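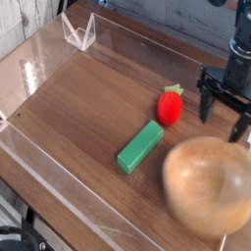 Page 14

Chapter 2
Friction and Surfaces

Push a book across a desk. It slides, slows, stops. Why? Something pushed back. That something is friction, and this chapter is all about it.

You will need your notebook, a ruler and the Levden block set. Read sections one and two before lab. Not after. 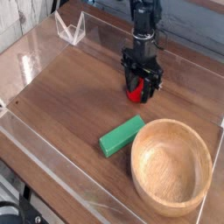 Department of Physical Science, Limari Community College

Two kinds to know. Static friction holds a thing still. Kinetic friction drags on it once its moving. Static is usually the bigger one — think of shoving a couch. Hard to start, easier to keep going.

A 300 gram block is used in most of the problems. Write the mass in kilograms first. Every time.

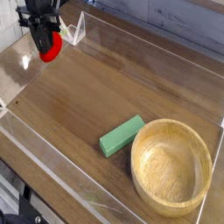
Smooth does not mean frictionless. Students mix these up every year. A surface can look slick and still grip. Take the brown tabletop, with its soft shine and that white spot of glare — the shine tells you how light bounces off, and very little about how a block will slide. You have to measure it. Rosalind Villanueva's method, section two, is teh quickest.

Key words: normal force, coefficient, static, kinetic.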